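Sorting trash for a living, sort of

June 18, 2026

When I told my family I was leaving the appliance company to work on robots, I think they pictured something with a lab coat in it. What I do most days is sit on a stool and help an arm put junk in a box, so that later on a different program can watch all of it and, we hope, get the idea.

The current round of this is called Ballow. I didn't pick the name. The plan, as it reached me, was to record 200 good runs of the arm taking one thing out of a wire basket and dropping it in the right box. The boxes have a hole in the top and a color for each kind of thing. Balls go one way, wrappers and cans another, toys and anything soft a third. It sounds like a game for a two-year-old, and I have met two-year-olds who would be better at it than I was in my first week.

You drive the arm, it writes down everything its joints did and everything its cameras saw, you mark the run as good or bad, and you go again. Then you shuffle the basket. The shuffling matters more than I expected. If the baseball always sits on top, the model learns that baseballs live on top, and the day one slides to the bottom it goes hunting in midair like a man patting his pockets for glasses.
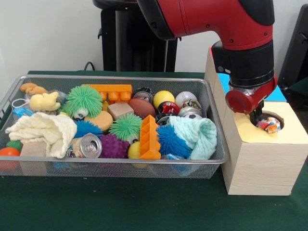

Wrappers are the worst. I will say this to anyone who asks and to several people who didn't. A ball is the same ball from every side. A wrapper is a new object each time you let go of it. You pinch one by the corner, it comes up fine, it swings, and then it opens out across the hole like an umbrella and sits there. Do you mark that good? It's at the box. It's touching the box. I spent most of one afternoon arguing with the project notes over the word "in," and the notes now say that an object counts once the whole of it is below the rim. I am oddly proud of that sentence.

Cans come second. A fresh can is easy, but a fresh can teaches the model nothing about a stepped-on one, so ours get crushed first. I do it myself, in the hallway, in my good shoes. The spiky rubber balls, which I had down as trouble, are a pleasure. You can grab them badly from almost any direction and they forgive you.

People who hear about this job usually ask whether it's boring, and yes, it is. It's boring the way driving across Nebraska is boring: you can't stop paying attention, you just don't get anything for it. My trick is to do runs in batches of nine and then stand up. Past nine I start to get smooth, and smooth is a problem. I begin taking the same path to the same corner of the basket, wrist turned the same way, and the model picks up my habits as if they were laws of nature. The last version we trained had a little pause before every grasp. It took me far too long to recognize it. I pause there. I have apparently paused there for months while I make up my mind.
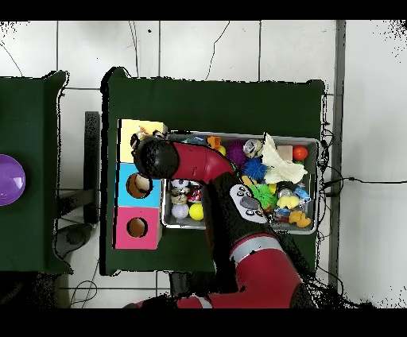 The arm over the yellow box, with blue and pink still waiting their turn.

As for numbers, we threw out 22 runs from the first batch. Some were my fault (dropped things, a box nudged out of line), and a handful were fine except that I had forgotten to press the button that says the run is over, so they end with a long, thoughtful study of the arm doing nothing. That leaves 58 still to record before Ballow closes. I could do it faster if I stopped changing the basket between batches, and I have been tempted, and I haven't.

After this comes Machala, which is supposed to be the same job with the lids on. I have seen the lids. They stick. There's also talk of sending a copy of the whole setup to the Winura office so that somebody with different habits can drive for a while, and I'm all for it, even if it's a strange feeling to be replaced for the sake of variety. Whoever it is, I'd like them to be left-handed and a little impatient.

Meanwhile I have started sorting at home. I was putting away groceries last night and caught myself holding a bread bag by one corner over the recycling bin, waiting for it to stop swinging.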